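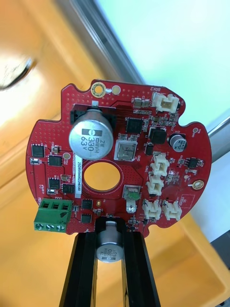

Bare circuit boards handled by a gripper should be held by the edge, at a point where the grip does not bear on parts or connectors. This applies to all cells at the Besham site and to any contractor working under the Moseck handling rules. Round boards need particular thought, as the rim is seldom clear all the way round. On the red drive board, the lower rim gives the two fingers a place to close, while the green terminal block at one side and the white connectors at the other must be kept out of the grip. Tall parts may also stand on the back of a board, as the silver capacitor between the fingers does, and the approach path must allow for them.

Before you start

Read the current issue of the rules, dated 10 Sep 2018. Earlier issues from January are withdrawn. Check that the finger faces are clean and that the cell's earthing check has been signed for the shift.

Setting the grip

1. Choose the grip point from the board drawing and record it on the cell sheet.
2. Close the fingers at the lowest force setting and raise it one step at a time.
3. Stop when the board can be lifted without tilting. Do not go beyond 30 newtons on a bare board.
4. Hold the board still for 2 seconds before any sideways move.
5. Repeat the check after every 1000 cycles, and whenever the fingers are changed.

If a board slips, stop the cell and set the board aside for inspection. It must not go back into the run on the operator's judgement alone.

Loose wiring

Cables are to be handled as a separate task, with their own program. A harness should be picked by its wrapped or taped section where it has one. Do not pick by a connector, and do not pull on a single wire. Where the harness lies close to a bin wall, bring the fingers in along the wall - never across it - and keep the speed at the reduced setting until the part is clear of the rim.

Bins should hold one kind of harness at a time. Remove offcuts and stray cables before the program is started, and wipe the floor of the bin at each change of batch.

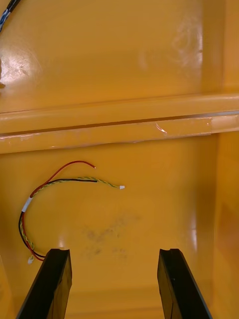 Pruvost asked, in a comment on the draft, whether the reduced speed should also apply to the return move when the gripper is empty. It should. The fingers can catch on a bin as easily on the way back, and the Pronedero controller keeps both moves under one setting. Form 173 has been changed to show this, and completed copies should be kept with the cell sheet.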